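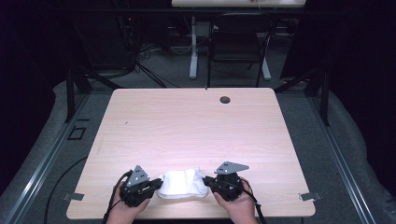
The desk top, grommet hole at the far edge, cloth at the near edge.

Removing cleaner haze from a laminate desk top without dulling it

Asked in: Furniture and Surfaces > Laminate and Melamine
Tags: laminate, haze, microfiber, grommet
Viewed 900 times

I have a rectangular desk with a pale wood-grain laminate top, light beige with a slight pink cast. The brand is Stedlow and I bought it used in August, so there is no care sheet. There is one round grommet hole near the far edge.

The problem is a haze that comes back after every cleaning. Straight after wiping, the top looks fine. Once it dries, there are dull arcs that follow the path of the cloth. They show only when the light comes in low, in the late afternoon. Straight down, I can't see them at all.

What I have tried so far:

1. Spray cleaner (Moline all-surface), wiped with a white cloth. This is what I had been using from the start.
2. The same cleaner, twice the amount. Arcs got worse.
3. Plain warm water, cloth wrung out by hand. Arcs got fainter but did not go away.
4. Dry cloth only, 5 minutes of rubbing. No change.

There is also a tiny dark speck a little left of center. A fingernail does not catch on it in either direction. It did not move with any of the four methods.

Questions:

Is the haze in the laminate or on it? I don't want to keep scrubbing if the surface layer is already worn.
Is there a cloth or method that leaves less behind?
Can I leave the speck alone, or is it a place where water will get in?

I can't move the desk outside. The cord for the monitor is in the way and the whole thing is heavy.

3 answers, sorted by votes

Answer 1 (accepted)

The haze is on the laminate. Your test 3 shows this. A worn surface layer looks the same before and after plain water, and yours got fainter.

All-surface sprays often leave a film if they are not rinsed. Each cleaning softens the old film, moves it, and leaves it in the shape of the last stroke. More cleaner means more film, as you found in test 2.

Procedure:

Clear the desk. Pull the cord out of the grommet if you can. If not, tape over the opening with painter's tape so that nothing drips into it.

Mix one small drop of plain dish soap into a quart of warm water. Do not use soap with added lotion.

Wet a clean cloth in the mix and wring it until it no longer drips. Wipe the top in straight lines, along the grain. Do one strip at a time, a little wider than the cloth.

Rinse with a second cloth and clean water. Change the water when it turns cloudy. Most people skip the rinse or do it once. For built-up film, do it three times.

Dry with a third cloth while the surface is still damp. Do not let it air dry. Air drying is what leaves the arcs.

Fold the drying cloth into quarters. If you bunch it up in a ball, only the high folds touch the surface and the pressure is uneven. A folded cloth gives you a flat face, and you can turn it to a dry side when the first side gets damp.

If a faint haze is left after all that, go over it once with white vinegar and water, 1 part to 10, then rinse and dry again. Test it first on the underside of the overhang, if that has the same finish. Do not leave vinegar standing around the grommet. The cut edge of the hole is often bare core material under the cap.

On the speck: if a fingernail does not catch, the surface is closed at that point and water will not get in. It may be a fleck in the printed layer, in which case it is permanent. It may also be a spot of ink or glue. Put one drop of rubbing alcohol on a cotton swab, hold it on the speck for 10 seconds, wipe, and rinse. If there is no change, leave it.

Comments on this answer:

> What cloth weight for drying? I have some sold as glass cloths and some thick ones for cars.

> Glass cloth, flat weave. The thick ones hold more water but they also hold softener from the wash. Whichever you use, wash it without fabric softener and without a dryer sheet. Softener on a cloth makes the same kind of film you are trying to remove.

> Could the original cloth be part of the problem then?

> Yes. If it goes through the wash with your towels and softener, treat it as dirty for this job.

Answer 2

I had the same arcs on a Grasso table, darker color than yours, so it was worse. The soap method works but it took me two rounds on different days.

One thing to add. Check the light before you decide it is fixed. I thought I was finished, and at 4 in the afternoon the lines were still there on the left half. Now I use a flashlight laid flat on the table with the beam going across. You see every streak.

Also, do not use the melamine foam erasers. They are a fine abrasive. I used one on a pen mark and there is a dull patch there that does not come out.

Answer 3

Just sand it with 3000 grit and put a paste wax on. 80 if there is real damage. Comes up like new.

Comments on this answer:

> Please do not do this. The wood grain on laminate is normally a printed layer under a thin clear coat. 80 grit will go through both in a few strokes. 3000 won't go through right away but it will change the gloss, and you will have a shiny spot or a dull spot depending on the finish. Wax adds another film, which is the original complaint.

> It worked on mine.

> Was yours laminate or veneer?

> Not sure. It was a Lorov, the old kind.

Update from the original poster

Did the procedure in answer 1. Results, for anyone who finds this later:

Soap wash, three rinses, dried with a folded glass cloth. Total time was 60 minutes including clearing the desk and getting the cord back through the grommet. The first rinse water was visibly gray. The third was clear.

The arcs are gone from the middle and the far side. There is a narrow strip along the near edge, where my forearms rest, that is still slightly duller than the rest. Vinegar mix made no difference there. I take that to be wear and am leaving it.

The speck did not respond to alcohol, so I assume it is in the print.

I have stopped using the spray and now wipe with a damp cloth and dry right away. No haze so far under the flashlight test.

Comments on the update:

> For the forearm strip, try the alcohol on a small area before you call it wear. Skin oil and hand lotion don't always come up with dish soap at that strength.

> Will try it and report back.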